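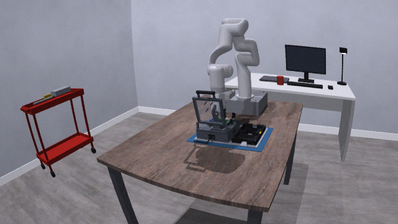 Deposit scheme and mid-tenancy transfer of a workshop unit

Posted by Qianru Xia
February 12, 2018

I would be grateful for guidance on the following matter. I rent a small workshop unit on the Madatari estate under a written agreement with Drekon, the managing agent. The agreement has several months left to run. In October the agent wrote to all occupiers to state that the freehold had been sold to Tirkex and that rent should in future be paid to the new owner.

My deposit of £2,000 was paid to the former owner. The letter makes no mention of it. When I telephoned, I was told that deposits were "being dealt with" and that I should contact the former owner directly. That office has not replied to 2 letters.

Must I pursue the former owner, or is the new owner now responsible for the deposit? I should add that clause 33 of the agreement refers to the "landlord for the time being", and I am unsure what weight this carries.

Shaohua Xu

The starting point is the wording of your agreement. Commercial deposits are not covered by the protection schemes that apply to most private residential lettings, so the position depends largely on the lease itself and on any separate deposit deed.

Please check whether the deposit is dealt with in the lease or in a side document. A well drafted deed will say whether the money is held on trust or in a separate account, and whether the landlord must hand it over to a buyer on a sale. Where such a term exists, you may ask the new owner to confirm in writing that the sum has been received. Where the deed is silent, the buyer may argue that the promise to repay was personal to the former owner.

The phrase "landlord for the time being" is helpful to you, but it should be read with the definitions at the front of the agreement. It does not settle the question alone.

I would suggest writing to both owners, with a copy to the agent, enclosing proof of payment and requesting a reply by a stated date. Do not withhold rent in the meantime. Doing so could place you in breach and may give the new owner grounds to end the agreement. If the replies are unsatisfactory, a solicitor should see the full document.

Yin

We had the same at our unit. The new owner had the deposits all along and the agent had not updated its records. Ask for the completion statement, although they are not obliged to show it to you.

Qianru Xia

Thank you both. I have found a separate deposit deed among my papers and will write to the parties this week, enclosing a copy.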